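The long wait for a clean shirt

Milska would like a word about your laundry. So would Skoto, its rival in Melside, and both have been promising the end of folding for 4 years. 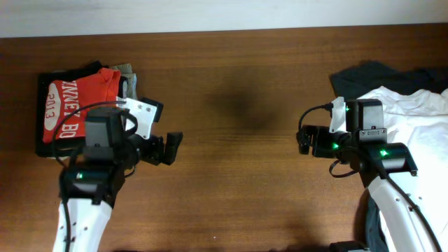 Folding is a rotten job to give a machine. A car door is always the same shape, but a shirt never is. An orange-red T-shirt can sit neatly in a stack while a crumpled white thing across the table still waits its turn. I know the feeling.

Picking up is the easier half. Knowing which bit you've pinched is harder.
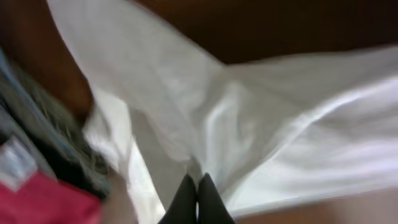

What it costs

Skoto quotes £1,283 a month. My iron was cheaper, and I ignore that too.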